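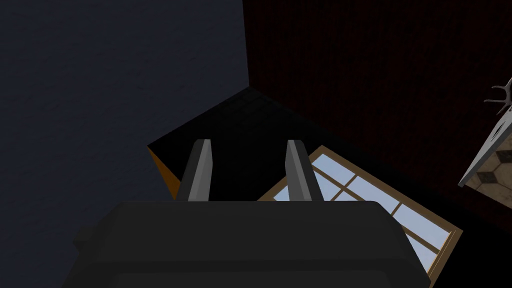 Die Firma Ondow hat ihre Werkstatt für einen Nachmittag geöffnet, und wer im Juni 2020 gekommen ist, musste zuerst verstehen, dass die meiste Arbeit am Bildschirm geschieht. Im Vorführraum stehen Stühle, ein Projektor und ein Tisch mit Kaffee. Auf der Leinwand läuft eine Simulation mit dem Namen Jellum, und darin bewegt sich ein Roboter durch eine Wohnung, die es nur als Rechenmodell gibt. Die Besucher sehen zuerst, was die Kamera über dem Greifer sieht: zwei graue Finger, offen, und dahinter einen schwarzen Kasten mit einem schmalen orangen Streifen an der Seite. Zwischen den Fingern ist noch nichts. Vinzenz Lehner, der die Vorführung leitet, lässt das Bild lange stehen und sagt erst einmal kein Wort.

«Ich möchte, dass Sie selber überlegen, wie weit es bis zum Kasten ist», erklärt er dann. Eine Frau in der zweiten Reihe schätzt eine Handbreite, ihr Nachbar schätzt das Doppelte. Lehner ist mit beiden Antworten zufrieden. Aus einer einzigen Ansicht, sagt er, kann man die Entfernung schlecht beurteilen, und für das Programm ist es auch nicht leichter. Deshalb arbeitet man bei Ondow immer mit mehreren Ansichten gleichzeitig.

Ich bin mit der Erwartung gekommen, dass ich eine Maschine sehe, die man anfassen kann. Es gibt eine solche Maschine, sie steht im Nebenraum hinter einer Glastür, aber an diesem Nachmittag bleibt sie ausgeschaltet. Gezeigt wird die Vorstufe. Alemneh, so heisst das Projekt, soll einem Roboter mit zwei Armen beibringen, sich in gewöhnlichen Zimmern zurechtzufinden und dort einfache Griffe auszuführen. Bevor der echte Arm eine echte Tasse berührt, hat der gerechnete Arm denselben Weg schon 400 Mal gemacht.

Ese Odukoya hat die Räume gebaut. Sie ist gelernte Innenarchitektin und seit zwei Jahren bei der Firma, und sie spricht von ihren Zimmern so, als könnte man darin wohnen. Am Anfang hat sie alles sehr ordentlich gestaltet, weisse Wände, gerade Möbel, gutes Licht. Das Programm ist damit gut zurechtgekommen und nachher in einem anderen Zimmer gescheitert. Jetzt mischt sie Farben und Oberflächen, die kein Kunde bestellen würde. «Der Geschmack ist bei mir in den Ferien», sagt sie und lacht.

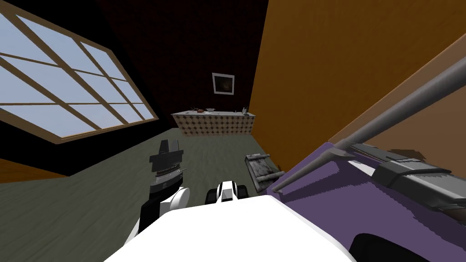
Aus dem Publikum kommt die Frage, ob man solche Zimmer nicht einfach fotografieren könnte. Odukoya verneint freundlich. Eine Fotografie hat keinen Boden, auf dem man stehen kann, und keine Schublade, die aufgeht. In der Simulation hat jeder Gegenstand ein Gewicht und eine Reibung, und wenn der Greifer ihn falsch berührt, dann rutscht er weg oder fällt um. Diese Werte einzutragen ist eine geduldige Arbeit. Für eine Schüssel braucht sie manchmal einen halben Vormittag, wenn der Rand dünn ist.

Nach der Pause dürfen die Gäste selber an die Steuerung. Es gibt 7 Plätze, und vor jedem bildet sich eine kleine Schlange. Man hält in jeder Hand einen Griff mit Tasten, und auf dem Bildschirm folgen die beiden Arme. Halima Akpan, eine Lehrerin, die mit ihrer Klasse schon im Dezember hier gewesen ist, kommt am besten voran. Sie bewegt die Hände sehr langsam und hält nach jeder Bewegung an. Mir selber gelingt es weniger. Ich drehe das linke Handgelenk zu weit, um 90 Grad statt um ein kleines Stück, und der Arm zeigt nachher in eine Richtung, aus der ich ihn nicht mehr zurückbringe. Ein Mitarbeiter drückt für mich auf die Taste, die alles wieder an den Anfang stellt. Er macht das ohne Kommentar, wofür ich ihm dankbar bin.

Was mich überrascht hat: Man wird dabei müde. Der Blick auf den Bildschirm ist geneigt, der Boden läuft schräg weg, das Fenster hängt in der Ecke, und der Kopf möchte das dauernd gerade richten. Tamunoemi Shehu, die bei Ondow die Bedienung prüft, kennt das von allen neuen Leuten. Sie empfiehlt, nicht auf die Wände zu schauen, sondern nur auf die Fingerspitzen und auf den Gegenstand, den man haben will. Bei mir hat dieser Rat ein wenig geholfen.

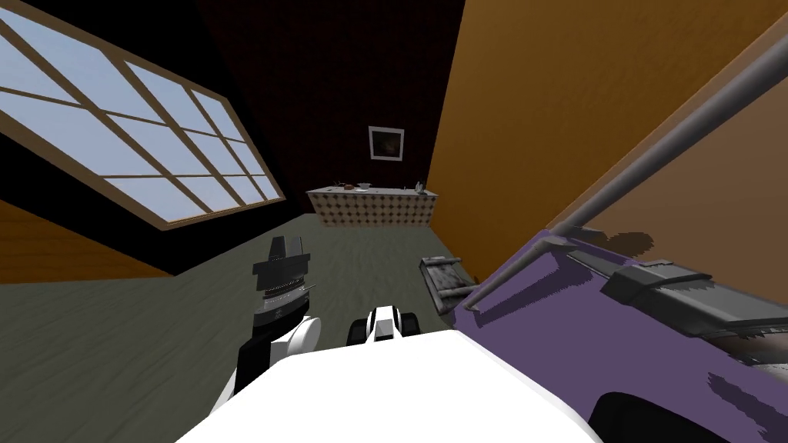 Lesezeit: 4 Minuten

Am Ende des Nachmittags spricht Bello Igwe von der Firma Mondex, die das Projekt mitbezahlt. Er redet kurz und ohne Folien. Mondex betreibt Wohnheime, und man interessiert sich dort für Hilfe beim Aufräumen von Gemeinschaftsküchen. Einen Termin will er nicht nennen. Ein älterer Herr fragt, ob dann noch jemand mit den Bewohnern spricht, wenn die Maschine das Geschirr abräumt. Igwe antwortet, dass gerade dafür mehr Zeit bleiben soll. Der Herr nickt, aber man sieht ihm an, dass er darüber noch nachdenken wird – und einige andere im Raum auch.

Ich bin danach noch bei Lehner stehen geblieben. Auf der Leinwand war wieder das Zimmer, die orange Wand, hinten die lange Theke mit ein paar kleinen Dingen darauf. Er wollte mir zeigen, wie man den Weg dorthin plant, ohne mit dem Ellbogen an ein Möbel zu kommen. Dann hat jemand nach dem Schlüssel für den Nebenraum gefragt, und er musste gehen. Den Kaffee hat man uns noch in Pappbechern mitgegeben.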